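Bring back the wassail

Every January, when it's bucketing rain or forty in the shade depending on where you live, I start wishing more of us would go out and sing to an apple tree. I mean it! Wassailing is one of the best old customs we've got, and in Drurkitside, where we do ours in July because that's when the trees are bare, it has become my favourite night of the whole year.

For anyone who hasn't been to one, the orchard wassail comes from the cider counties of England. People gather around the oldest tree, pour cider on its roots, hang toast soaked in cider from the branches (for the robins, or the good spirits, depending on who you ask) and then bang pots and yell until anything wicked has cleared off. The tree wakes up and the crop comes good. That's the theory, anyway, and I've grown very fond of it.

Our first go was pretty scrappy. We had 42 people, one accordion and a loaf of white sliced that fell to bits the second it touched the cider. Last year there were 85 of us, with sourdough, and the kids made such a racket that they could hear it over in Gernlow. 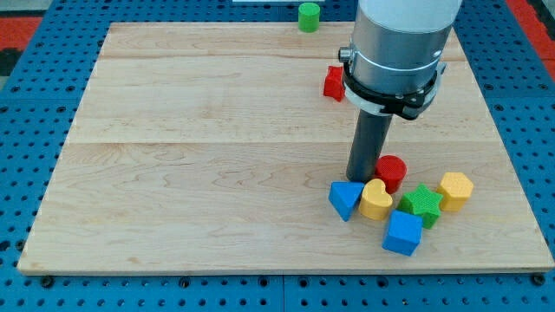 One reader from Gernlow wrote to me after my last piece to say that a winter custom dragged across the world and shoved into July has lost its meaning, and that we'd be better off leaving it to the people whose grandparents did it. I've thought about that letter a lot. I can see the worry, because there's something a bit sad about a custom worn like a costume.

But folklore has always travelled in people's luggage! The songs have different words from one village to the next, and some places fire shotguns through the branches while others wouldn't dream of it. Moving the date to suit the trees seems to me exactly what a farmer would do. An apple tree in full leaf in January doesn't need waking.

What I'd love is for every town with an orchard, or even a lonely crabapple behind the footy oval, to have a crack at it. You need toast, cider, a saucepan and a song with an easy chorus. Ours starts at dusk on the Saturday, by the big tree at the Poulain end, and there's soup afterwards. Bring your own spoon for the banging.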